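Dye notebook, Narkenlow workshop
April, started writing this up 4:40 in the afternoon, finished a good deal later

14 shares | 6 comments

Picking up from where I left off with the madder, because I promised Humaira I would write it all down while my hands were still orange and not three weeks afterward from memory, as I did with the weld (sorry again, Humaira, I know you needed those notes).

So, the big pot. I put in 2000 grams of wool, weighed on the Cliken scale, which has finally stopped drifting now that it sits on the stone shelf and not on the bench where everyone leans. All of it came from the one bag, the pale gray-white fleece yarn that Jihad spun up over the winter, and it had its alum bath last time and then stayed damp in the covered tub until this morning. I had been a little worried about it sitting that long, but it smelled like nothing but wet sheep and the skeins were still nicely open, no matting. I rinsed them once in cool water and let them drain while the roots were soaking.

The roots themselves are from two places, and I want that on paper. Most of them are the ones we dug here behind the shed, dried since the fall before last, chopped by hand (my hand, mostly, and I still have the blister). The rest is the sack that Pin-yu Su brought over, which is much finer, almost a powder at the bottom, and a shade more purple when you rub it. I kept them in separate bags, thinking I might run two pots, and then of course only one of the burners would light, so in they went together. Next time I would really like to see them apart!

Soaked everything overnight in the rain barrel water. Poured off the first soak, which was a very unpleasant yellow-brown, and saved it in the white bucket with the lid in case anybody wants it for the cottons. Please don't tip it out, I have written SAVE on the lid in grease pencil.

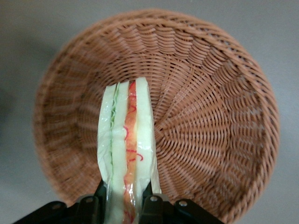

Getting the color I'm after has been the whole trouble with madder this spring, and I keep going back and forth on how to describe it to people. "Brick" gets me something too dark from Shinji, who thinks of old wet brick, and "rust" gets me orange from everybody else. What I mean is a soft, warm red-brown with the pink mostly gone out of it, and not too heavy. The round basket is very nearly it, that light terracotta, and I'd be perfectly happy if every skein in the batch landed there. I like too how a tight weave handles one plain color, with all those ridges fanning out from the middle, and it has me thinking that the yarn should go into something with texture and not a flat plain cloth. A basket weave, say, or the raised twill that Humaira did for the chair seat. Flat cloth in this shade can look like a school uniform.

Temperature notes. I had the Dalix burner on its lowest ring with the heat spreader underneath, and I brought the pot up very slowly, stopping to stir whenever I remembered and sometimes when I didn't need to. It took until nearly 11 in the morning before I could see steam coming off the surface, and I held it right there, hot enough that you wouldn't leave a finger in it, never bubbling. I lost my nerve once and turned the burner off completely, then had to coax it back up. I don't think it did any harm, but if the outer skeins come out lighter than the inner ones I'll know where to look.

Everyone who has stood in this workshop has heard me on the subject of boiling madder, so I'll keep it short. If it gets too hot the browns come out of the root and sit on top of the red, and there is no getting them off again. Brown is where I want to go this time, up to a point, so I did think about letting it run hot on purpose. I decided against it. I'd sooner get a clean red first and walk it down with a little iron afterward, since I can do that a skein at a time and stop when I like it. With a hot pot you find out all at once.

Chalk: a rounded spoonful, stirred into a cup of warm water first and then added to the pot. The rain water is so soft that without it we always end up in that thin orange, very pretty on a scarf and no use to me at present. The change when the chalk goes in is my favorite part of the whole business and I called Jihad in from the yard to look. He looked, and said it was red, and went back to the yard.

Samples. I pulled a short length at the end of the first hour and another every hour after that, tied them to the card in order, and rinsed each one under the tap. The card is clipped to the line over the sink. First one is peach. Second one is a real orange, quite loud. The third begins to be what I would call madder, and after that they creep along so slowly that I had to take them to the door to see any difference at all. The last one, from when I turned the heat off, is a warm clear red with some orange underneath. All of these will look duller when dry, so I'd ask everyone not to get attached.

One skein, number 2714 on the old tags, had a tie that was much too tight. It was my tie. There is a pale band across it that looks for all the world like we meant to do it. I loosened it and put the skein back in for the last stretch and the band has softened but it hasn't gone. I'm going to keep that one out for practice weaving, or for the next time somebody wants to learn how to wind a bobbin and doesn't want to feel bad about wasting good yarn.

Lunch was late and eaten standing up, and I'd like it noted that the pot was never left by itself.

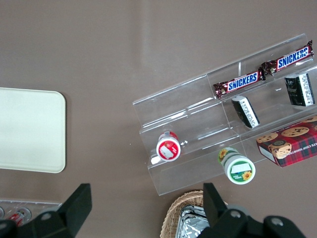
After lunch I turned to the iron, with the heat off and the main lot just sitting in its own bath to cool. I made up the iron water in the small enamel pan that lives on the high shelf and must go back on the high shelf. Please, please keep it and its spoon away from the other pots. One forgotten spoon last year and we had a whole lot of yellow go the color of pond. I used a tiny pinch dissolved in hot water, then a splash of that in the rinse tub, and dipped the test lengths one by one while saying the seconds out loud like a child playing hide and seek.

A quick dip, in and out, took the orange off without making it look dirty. I loved that one. A slow dip, where I let it lie in the tub while I dried my hands and found the pencil, was already heading to plum. The longest one I did on purpose, to see the far end of the road, and it's a kind of wet slate with red in it. Handsome, but somebody else's project. Shinji Sugiyama would like it for his jacket and I've put his initials on the tag.

So the plan is the quick dip, each skein on its own, with fresh iron water partway through. I'm going to do 7 skeins that way and leave all the rest as clean madder, so that whoever weaves this has both to work with and can put them side by side. Beat Gisler wrote to ask whether we could make it all match his old sample. I had to write back that his sample was done on a different fleece, in hard water, with roots neither of us can now identify, and that I would get as near to it as I could. He was very nice about it.

I should say something about the thread too. The Sakai cotton went into the end of the bath once the wool was out, mainly out of curiosity, because it had only had the alum and none of the tannin it ought to have had. It came out a sort of tired salmon. I've hung it up regardless. Pin-yu thinks it would look lovely as a stitching thread against the darker wool, and she has a much better eye for that than I do, so it's hers if she wants it.

Things to do, while I remember them:

Wash the main lot only after it has hung for a few days. I know the smell is strong, open the window.

Get a new wick or jet or whatever it needs for the second burner. Jihad had it in pieces and I'm not certain that all of the pieces went back.

Cut a strip from each sample and put half of it in the window and half of it in the drawer, so that we can see what the light does to them by summer. Humaira has the card cutter.

Strain the spent roots and dry them on the screen. There is a second bath in them, paler, and I've had some beautiful corals that way from roots that looked like they had given everything they had.

Write on the bag of Pin-yu's root how much is left, which I meant to do before I closed it, and now it's on the top shelf and I'm tired.

Going back to check the pot before I lock up. It was still warm at the sides the last time I put my hand to it, and I want to turn the skeins once more so the ones on the bottom don't spend all night squashed.

Later: turned them. They look darker than I remember, but I only had the one bulb on over the sink and everything looks darker under that. Will look again in the morning by the door.

Recent in the notebook
Weld on the gray fleece, written up late
Rain barrel or tap: two pots side by side
Humaira Cheema's chair seat, warping notes
What happened with the yellow and the spoon
Alum tub, how long is too long?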